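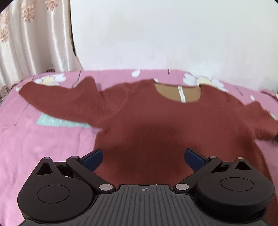 Can't you just roll it? came the question from the second row, before the handout had gone all the way around, and the short reply is that you can, and in week 6 we will. Rolling is for suitcases. Bendstead Evening Classes has given us a shelf unit, and shelves want rectangles.

Household Textiles, Session 3: Knitwear, Flat and Folded

Reading: Athumani folding guide, pages 189 to 207. Skip the part on scarves, where the author loses heart.

1. Laying out

Use a bed. A table is the right height for your back and the wrong size for everything else. Spread the sweater, pull the sleeves away from the body, and smooth from the neck toward the hem with a flat hand. Do not tug the ribbing. It remembers.

Decide which side is up before you fold. Most people decide afterward and call it a style. 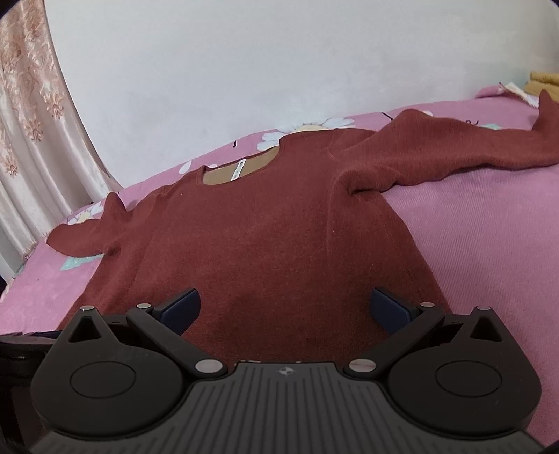 Surely knits belong on hangers like everything else, ran one comment on last term's feedback sheet, underlined. They do not, unless you would like shoulders with small horns. The Vikico padded hanger makes the horns rounder.

2. Folding

Sleeve across the back, then its own half of the body over it. Repeat on the other side. Bring the hem up toward the neck in two goes for a thick knit, three for a thin one. If you end up with a trapezoid, your sides were uneven, and no amount of patting will help. Several of you will pat anyway.

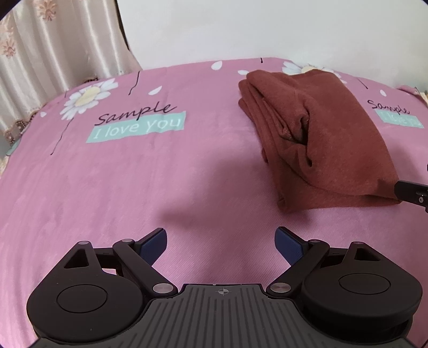
Bulk is the next difficulty, and it gets its own half page in the reading. A heavy knit holds air between the layers, and pressing hard only moves the air somewhere you will like less. Slightly rumpled, like the rust-brown bundle on the daisy sheet, is a passing grade. A dark crease near the center is worth opening out one layer and smoothing again.

3. Stacking

Heaviest at the bottom, fold facing out. The Astirar catalog lists 2,899 shelf dividers. You need none of them.

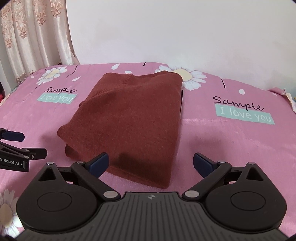

Fig. 4. Rust-red knit, folded, on the pink bedspread.

For next time: bring one sweater you dislike and practice on that. Cardigans are in May, buttons and all.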